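How to get your game's text ready before you send it to a translator

When we put out Sunorside in June I'd never had anything translated in my life, and I assumed you just handed over the script and got it back in German. Well! There was a bit more to it than that, so I've written down the way I do it now, in case you're sitting where I was.

First of all, get every word out of the code. I mean menus, error messages, the little "Press any key" at the start, the lot. Put it all in a spreadsheet with one line of text per row and give each row its own short ID. Sunorside is a small game and still came to 1,078 rows, so do put the kettle on before you begin.

Next, add a column for notes and fill it in as you go. A translator who sees "Open" on its own can't tell whether it's a button on a chest or a sign on a shop door, and in plenty of languages those are two different words. Say who is speaking, who they're speaking to, and whether they get on (it matters a great deal in French).

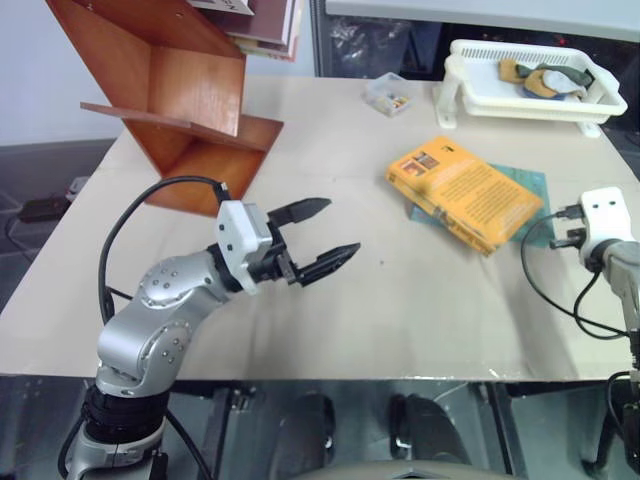
Then look for sentences you've glued together from bits. I had "You found" plus a number plus the name of the item, which works nicely in English and falls to pieces in Polish. Write the whole sentence out in one row, with a placeholder such as {item} where the name goes, and explain the placeholder in your notes. I had to rewrite 149 rows this way - a dull couple of evenings, but well worth it.

After that, make a list of names and decide which ones stay put. In our game Clegg is a village and Plamau is a sort of soup, and I wanted the village left alone but was quite happy for the soup to become something tastier.

Last of all, test your boxes. Make a pretend language by adding a third again to the length of every line, with a few accented letters thrown in, and play through the first 4 levels. Anything that spills over its button or turns into little squares needs sorting out now, while it's still only you looking at it.

Save a clean copy of the sheet, put the date in the file name and send that one.

Last updated 29/11/2021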